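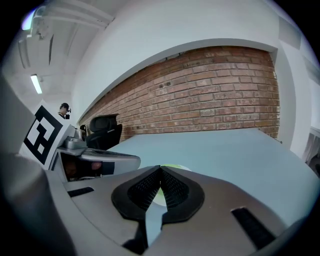 Incident de la laitue d'Andthorpe

L'incident de la laitue d'Andthorpe désigne une défaillance logicielle survenue en février dans le programme de manipulation à deux pinces Kvam, conduit par l'atelier Vernier à Andthorpe. Il n'a fait aucun blessé, si l'on excepte un nombre de salades que le rapport final a jugé inutile d'établir. L'affaire est parfois citée, dans la littérature spécialisée et à la machine à café, sous le nom de « défaut de la main gauche ».

Contexte

Le programme Kvam visait à apprendre à un robot à deux bras la préhension d'aliments fragiles. Les gestes étaient d'abord exécutés par des opérateurs humains munis de pinces portatives, puis rejoués par la machine. La laitue avait été retenue par Hülya Erdem, responsable des essais, au motif qu'elle est molle, irrégulière et bon marché. Le cahier des charges initial prévoyait des œufs ; la page correspondante a été retirée après la première matinée.

Le logiciel de relecture, Celtach, calculait la trajectoire de chaque pince ainsi que l'écartement de ses doigts. Une version révisée fut installée la veille des premiers essais autonomes, ce que sa notice déconseillait en page deux.

Déroulement

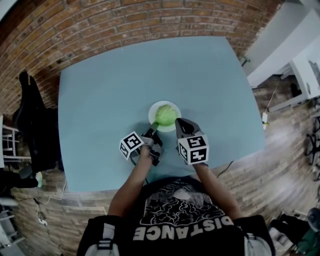 La phase d'enregistrement ne posa aucune difficulté particulière. Les opérateurs travaillaient debout, selon une consigne simple : approcher les deux pinces en même temps, serrer peu, soulever droit. La position de chaque outil était calculée à partir de marqueurs imprimés en noir et blanc, portés par un cube blanc au-dessus de la pince, et chaque côté possédait donc ses propres repères. La laitue, posée sur une assiette blanche ronde, devait être saisie par les deux flancs. Erdem fit valider 74 séquences de ce type, toutes jugées propres.

Les ennuis commencèrent à la relecture. Le bras droit du robot se comporta en bon élève. Le bras gauche s'arrêta au contact de la salade, attendit, puis referma ses doigts à pleine force. Le robot souleva ensuite ce qui restait et le reposa avec une délicatesse que les témoins ont unanimement saluée. Le journal de bord indiquait « tâche réussie ». Il l'indiqua à 28 reprises avant qu'un membre de l'équipe ne le compare au contenu de l'assiette.

Causes

L'enquête interne fut confiée à Hendrik Ngcobo, alors chargé de la sécurité machine chez Vernier. Ses soupçons se portèrent d'abord sur les marqueurs, puis sur les patins des doigts, enfin sur la laitue, dont le fournisseur reçut une lettre qu'il a conservée.

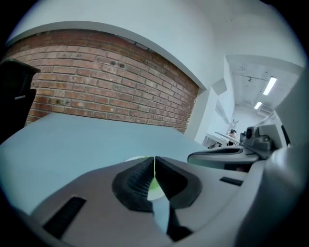
Doigts d'une pince portative devant un disque jaune-vert ; à droite, la seconde pince.

L'origine du défaut était plus modeste. La nouvelle version de Celtach exprimait l'écartement des doigts en pourcentage d'ouverture, alors que le module du bras gauche, resté à l'ancienne version, attendait un pourcentage de fermeture. Une consigne de 60 devenait ainsi, selon le bras, une caresse ou une condamnation. Le seuil d'effort, qui aurait dû interrompre le mouvement, avait été désactivé sur ce même module afin d'accélérer la mise au point. Un commentaire dans le code précisait : « à remettre avant les essais ».

Quant au critère de réussite, il vérifiait que l'objet avait quitté l'assiette puis y était revenu. L'état de l'objet n'y figurait pas.

Suites

Le rapport Ngcobo, daté du 21 juin 2021, compte 65 pages, dont une seule traite de la correction, laquelle tient en une ligne. Il recommande que les deux bras refusent de démarrer lorsque leurs versions diffèrent, que le seuil d'effort ne puisse plus être coupé sans clé physique et qu'un humain regarde le résultat de temps à autre. Les deux premières mesures furent appliquées sans délai. La troisième fut renvoyée à un groupe de travail.

Le rapport relève aussi, sur un ton plus sec, qu'aucune barrière ne séparait le bras gauche du poste de l'opérateur pendant les relectures, et qu'une main aurait pu se trouver à la place de la salade. Vernier a depuis délimité une zone d'exclusion et installé un arrêt d'urgence de chaque côté de la table.

Les essais reprirent avec le même légume. Erdem s'opposa au retour des œufs.

Voir aussi
Préhension robotique
Arrêt d'urgence
Gestion de versions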